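About Plikholm

Plikholm helps hotels, cafeterias and event halls bring automation into everyday service work. Reinhold Frerichs started the company in Enon after years of managing banquet staff. We now have 319 client sites and almost 1458 people trained to work alongside our systems.

Most of what we automate is carrying, clearing and resetting. These are the parts of a shift that wear out knees and shoulders. Servers and floor staff still run the room, and they decide what gets handed off and when – the schedule stays with them too.

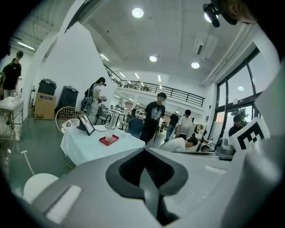

The main hall, with the mezzanine above and a tray and glass set out on the table.

Every project begins on the floor. Our team spends a full shift with the client's crew before we quote anything, and we ask which jobs they would give up and which they want to keep. Dish runs usually go first. Greeting guests stays with people.

Our scheduling software, Skeltusix, came out of those talks. Staff use it to pause a task, move it to later in the shift or take it back. Yakubu, our training program, is paid time for everyone on the crew, including part-timers. Open sessions run every Thursday at 2083 Enon Road.
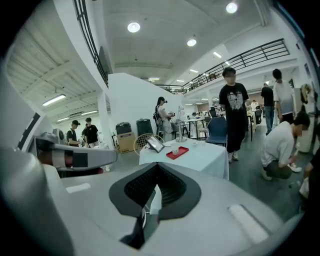 Will my job change if my workplace signs on?
Most jobs do change somewhat. Expect less lifting and walking, and more time spent with guests or checking on equipment. Our contracts ask the employer to put new duties in writing before the first system starts – you get a copy, and so does your supervisor.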